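Chapter 3
Soaking Up Sound: Why Rooms Speak Differently

Clap your hands once in a bathroom, then once in a closet full of coats. The clap is the same, and the two sounds could hardly be less alike! In the bathroom it rings and hangs in the air. In the closet it is gone almost before you hear it. This chapter is all about what happens between those two claps, and it is one of the most rewarding corners of physics because you can explore it anywhere you have walls and a pair of hands.

Sound leaves its source as a ripple of pressure. When the ripple meets a surface, part of it bounces back, part passes through, and part is turned into a tiny amount of heat. Hard, smooth surfaces send most of the sound back. Soft, thick ones let air move in and out of their fibers, and the rubbing uses up the energy.

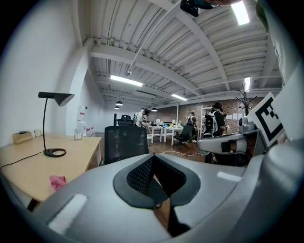
Figure 3.1 A room with a light wooden desk.

Furniture matters more than most people expect. A desk or a bare tabletop reflects sound much as a floor does, while a padded sofa swallows a good share of it. Move out of an apartment and you will hear this for yourself – the last trip through the empty rooms is full of echoes that were never there before.

We measure the effect with reverberation time, the time it takes for a sound to fade by 60 decibels once its source stops. Long times flatter a choir. Short times help a teacher, whose words would otherwise run together.

At the Prieto Hall in the town of Urero, builders hung 200 curtain panels along the side walls, then measured the hall again with all 589 seats in place. The speaking voice came through far more clearly, and we will work through their numbers in Section 3.4.

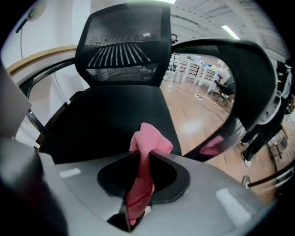

Pitch plays a part too, and it is a lovely puzzle. A thin curtain can tame a hiss and do almost nothing to a bass drum. Low notes have long waves, several yards from crest to crest, and a thin layer of cloth against a wall barely troubles them. Hang the same cloth a foot out from the wall and its reach extends to lower notes.

Before you read on, try the clap test in 5 different rooms and write down what you hear. Keep your notes. You will need them for the first exercise in Section 3.1, where we start with the simplest room of all: a bare box with six hard sides.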